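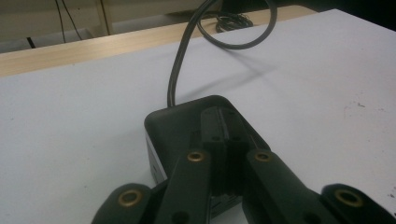 The hand-held gripper over a cabled box on the white test board.

Boxes with cables are what Zorica Vasić's test bench gets asked about most. A cable pulls on the box as it is lifted, and a grip that copes with a plain block can let one corner drop.

Her team at Erkedley compared two hand-held grippers, the Grurner and the Skivis, over 2,957 lifts. Of those, 2,845 ended with the box set down flat. Most of the failures came in the first 100 lifts with each tool, while people were still learning how far to open the fingers.

The Skivis has the wider opening and is easier to line up from above. The Grurner holds better once closed, but its pads need wiping often — after every 33 lifts, by the team's own rule.

Ikhsan Halim did most of the lifting and prefers the Skivis. "My wrist is less tired at the end of the day," he says. Vasić would still buy the Grurner for heavier boxes. The same tests will be run on a robot arm in November, with the cable taped down for half of them.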